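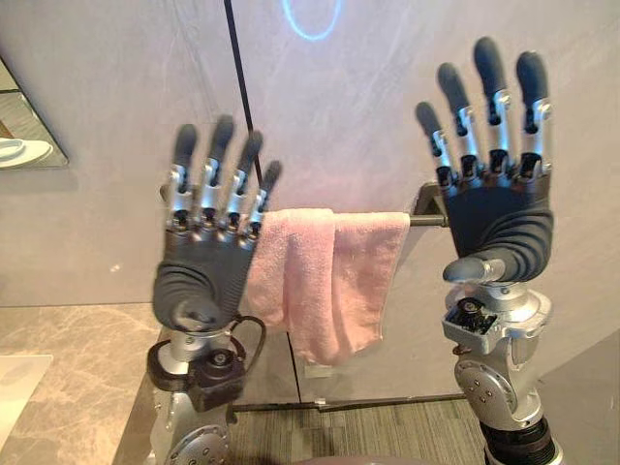

Minutes of the visit to the Sarpong open day, Trundcombe, May 9, 2025

1. Purpose. Welington Seixas reminded the meeting that Mandura wants a yes or no on a trial at the Padwood guest house before the end of the month. Members had come to judge whether a two-armed robot could take any work off the housekeeping staff. Marcelino Mendonça said the bathroom was a kind choice of room. A pink towel on a plain bar, with a clear bit of wall behind it, is a good deal easier than what our staff find at ten in the morning. He asked for that to be minuted.

2. Hands. Sarpong's speaker talked at length about the fingers and the ribbed palms. W.S. asked what a replacement hand costs and how long it takes to arrive. No figure was given. He asked again at the end -- still no figure.

3. Speed and reliability. The handout claims 67 towels straightened out of 70 tries. M.M. wanted to know who decided what counted as straight, and was told it was Sarpong's own staff. Members did not think much of that.

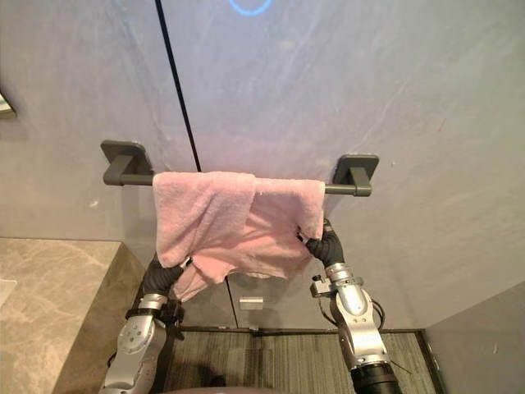
W.S. pointed out that Padwood has 24 bathrooms and that a towel needs to look right from the door, with the edges level. He would not pass a crumpled one from a new starter and saw no reason to pass one from a machine. M.M. agreed, but said the grip on terry cloth was better than he had expected.

4. Other duties. The handout also lists folding, restocking and wiping down. None of these was on the day's programme. The speaker said they were "coming along". W.S. asked for dates and got none.

5. Staff. M.M. said housekeeping had heard rumours and should be told plainly that nothing has been agreed.

6. Decision. No trial for now. Sarpong to be asked for 100 tries in one of our own bathrooms, with our housekeeper doing the marking.

Actions: W.S. to write to Sarpong about item 6 and the price of hands. M.M. to speak to housekeeping and reply to Mandura.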